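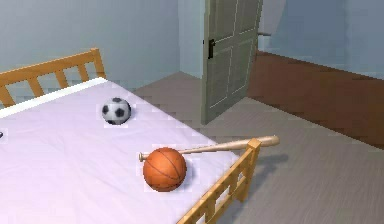
Soccer ball on the bed, where all seasons begin.

Magdy Samir here. A short thread about our kids' soccer group in Colstead, because many parents write me the same questions.

1/ We start again in March. Training is in the field behind Eno Street, 2 times a week, at 5 pm. Please come ten minutes before, so the children can tie their shoes without hurry.

2/ The fee. Last year we needed 3,000 for the whole season. Field rent took the biggest part of it. This year the rent went up by 300, so each family will pay a little more. I am sorry for this. If it is difficult for you, write me a private message and we will find a way.

3/ Shoes. Please do not buy new ones yet! Mrs. Farnum keeps a box of used cleats in many sizes. Last season my son wore a pair from this box until the final game.

4/ For the youngest group we use the smaller ball, size 3. The big one is too heavy for their feet and they become afraid to kick it.

5/ Coach Hlongwane will take the older group again. I am very happy about it. My English is slow when I shout, his is not.

6/ We still need one parent with a car for the away games. Reply under this post, please.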